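Ticket 3961 — Wardrobe door won't stay shut, bedroom 2
Status: Open, waiting on tenant
Property: Sandeck, second floor
Submitted through the Trustano resident page

Original message

Hello, and sorry in advance for the long note. The wardrobe in the smaller bedroom has started swinging open on its own, mostly at night, and it makes a groan that wakes my son up every time. It's the door nearest the bed. I've tried pushing it firmly, I've tried a folded piece of card in the gap (that lasted until dinner), and I've moved the heavy coats to the other side in case the weight was pulling on something. The louvered part at the bottom also rattles a little when you walk past. It isn't an emergency, but we'd all love a full night's sleep!

Do-yoon Ma

Reply, 3 July 2022

Hi Do-yoon, thank you for such a thorough note, it saves me a lot of guessing. Doors that drift like this usually come down to a loose hinge plate or a wardrobe that has settled a bit out of level. Could you try a few things for me when you have a minute?

Open the door all the way and lift it gently by the handle side. If it moves up and down, the hinge screws want tightening, and a plain cross-head screwdriver will do it. Snug is enough — please don't lean on them, the holes strip easily.

If the door feels solid, set a marble on the wardrobe floor and see which way it rolls. Toward the room means we need to pack the front feet, and I'll come up for that one. Please don't try to tip it yourself with clothes inside.

For the rattle, press on the slats one at a time while somebody walks by. A dab of felt behind the noisy one should quiet it down until I get there.

Could you also tell me how close the bed sits? I'd like to know if I'll need to shift it before I bring the level and the shims up.

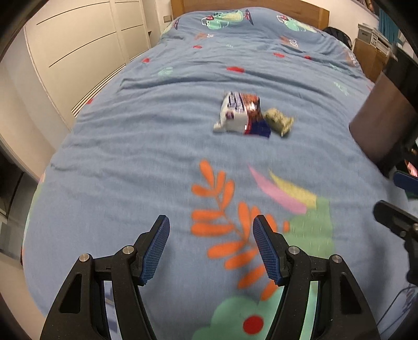
Jae-hoon Joo
Maintenance coordinator, Sandeck

Added to the ticket: the vent slats run along the lower part of the wardrobe right next to the bed, so I'll plan on pulling the bed out before I start on the feet. Do-yoon, if you could take the blue bedspread off beforehand (and the snack wrappers with it), I won't get dust all over those cheerful little cars or whatever they are. The small socket on the wall by the headboard can stay as it is, but please unplug anything that has a cord running behind the bed. Let me know how the marble goes and I'll find us a time.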